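About Kornberg

Print this page | E-mail this page

Kornberg is a small shop with a large opinion, and the opinion is that your dishwasher is still the best robot you own. We test machines that claim they can do chores. Then we write down how it went, and the people who made the machines buy the report, sometimes through gritted teeth.

Refilwe Sibiya started the place after nine years running breakfast service at the Norðdahl hotel, where salesmen kept showing her films of robots folding towels. She asked one of them how many towels a shift. He said he would get back to her. She is still open to the call.

Valter Backlund joined that August. He had been building conveyors at Stostetti and wanted to work on something that failed in more interesting ways. He got his wish.

Our list of chores now stands at 294. It covers kitchens, laundry rooms, stock rooms and one very unpopular corner of a tire shop. Every job has to be something a new hire could pick up on the first morning. Drinks service is number 12, and it looks easy: find the cup, get it under the tap, work the tap, stop in time. Most of us manage this before we are properly awake.

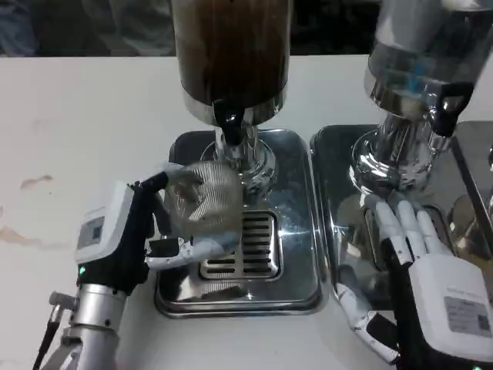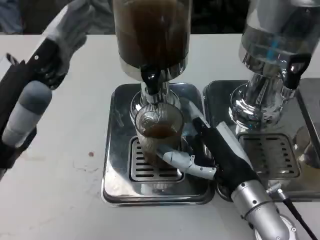 Photos: Kornberg test kitchen. Drinks service, chore 12.

So can machines do the chores yet? Some of them, some of the time, if you don't move the sugar. Picking up a cup is mostly a solved problem. Picking up a different cup is a research program. On the shop floor things look a little better, as boxes tend to be box-shaped and hold still.

We have logged some 4,000 hours of this. The full Tultside report runs to 830 pages, and Refilwe has read all of it twice, once for errors and once out of spite. The short version is that we have not yet told a client to let anybody go, and we have told several to buy more sponges.

We don't build robots, sell them or take a cut when you buy one. If you make a machine and think it can carry soup, write to us. Bring the machine, a spare hand and a change of shirt. Lunch is at 12:30, and we still pour our own coffee.

Print this page | E-mail this page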